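Teleop diary, 18 Feb 2021

So my thumbs hurt, and I have a new appreciation for anyone who ever worked a claw machine at the mall. Long post today, get a drink.

If you've been following along you know I've been trying to teach a simulated arm to pick things up by doing it myself first, over and over, with a game controller, and saving every run so the policy has something to copy. I started this in January thinking I'd knock out the demonstrations in a weekend. I'm now well into February and the folder is still growing! My target is 2000 runs. As of last night I have 900, and I'd say a good chunk of those are garbage that I'll have to throw out when I get brave enough to look at them.

The setup hasn't changed since last time. Simulator is Zarnura, recorder is Jinix, controller is the one from my living room with the sticky left bumper. The arm lives in a scene with a plain brown surface, and I drive it while looking through the camera that rides on the wrist. I do have the option of a nice third-person view floating off to the side, and I used it for the first batch, and it was a mistake. The policy only gets the wrist camera. If I'm steering by something the policy can't see, then I'm basically teaching it to be psychic. Kalliopi Psarras pointed this out in a comment on my last post (very politely, thank you Kalliopi) and I grumbled for a day and then deleted the lot.
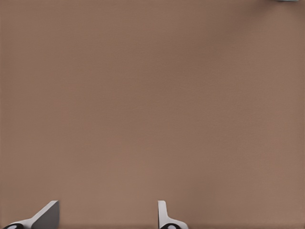

Driving from the wrist is a whole different sport. You lose all sense of height. With the side view I could see how far down I was and just drop onto things, but now I creep, and stop, and creep again, and each of those little stops goes straight into the recording. And there's so much nothing! Brown, two pale fingers poking up from the bottom with a big gap between them, and if I'm lucky a sliver of something gray at the very top right corner to tell me which way to head. When all I have is a sliver like that, I've started doing a slow sweep toward it, and I try to do it the same way every time, so the learner at least gets a consistent habit out of me.

Consistency is the part I'm worst at. I watched a string of my own runs back to back the other night and it's like three different people are driving. Sometimes I open the fingers before I move, sometimes on the way, sometimes at the last second with a panicky squeeze of the trigger. Sometimes I come in from the left for no reason I can remember. A person watching would shrug and say sure, whatever, he got there. A network that's trying to average all of that together does something mushy in the middle, and I have the failed rollouts to prove it (see the January post, where it hovered in place and shivered like a wet dog).

So I made rules and stuck them to the monitor:

- Fingers open before anything else moves.
- Look first, then travel, then go down. No diagonals.
- If I fumble, I back off and try again inside the same run -- no restarting just to look good.
- Stop for the night when I start getting sloppy.

That third one took some convincing. My instinct was to bin every run with a mistake in it, which left me with a collection of spotless demonstrations and a robot that had no idea what to do the second it drifted off course. I'd never shown it a recovery. Now I leave my fumbles in, as long as I fix them, and I only toss the ones where I gave up.

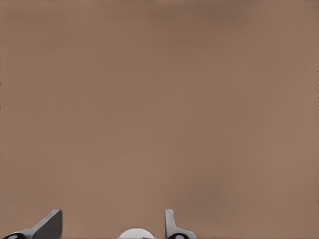

*Wrist view on the brown surface, with a bit of something white and rounded low down between the gray pieces.*

Let me talk about the controller mapping for a minute, which took up way more of my week than I'd like. I had the right stick on rotation and the left on translation, and all of it in the base frame of the arm. Pushing the stick forward moved the arm away from its base no matter which way the wrist was turned. On paper that's fine. In practice, looking through the wrist, I'd twist the hand a bit and then "forward" would send me sliding off sideways, and I'd overcorrect, and there goes another run.

I switched to moving relative to the camera, so up on the stick is up in the picture, always. It felt weird for an evening. Then it clicked and I can't imagine going back. I also cut the top speed way down, and put a small dead zone on both sticks so that my resting thumbs stop adding drift. If you do one thing from this post, do the dead zone! I had a slow leftward creep in a ton of my early data and I blamed the physics for it, when it was my own thumb the entire time.
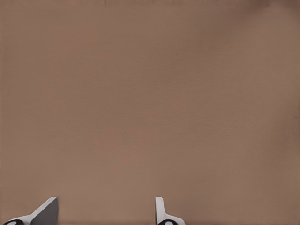 The other thing that leaked into my data was waiting. Jinix starts recording when I hit the button, and then I would sit there for a moment, getting my fingers settled, sipping coffee, whatever. So lots of runs opened with me doing absolutely nothing. Guess what the first trained policy liked to do? Nothing! Beautifully, too. I now trim the idle steps off the front with a little script, though I keep the short pauses in the middle, at least until I work out which ones matter.

Next up is trying Galanis for the training side, as the loader I wrote myself is slow and I'm tired of babysitting it. I've also been eyeing Plodanell, which would let me drive the arm by moving my own hand around in the air, but I want to finish this set with the same input device from start to finish. Mixing them halfway sounds like trouble.

Tonight's goal is 90 more runs, if the bumper holds out. If anyone has a fix for a sticky bumper that doesn't involve opening up the controller, the comments are open.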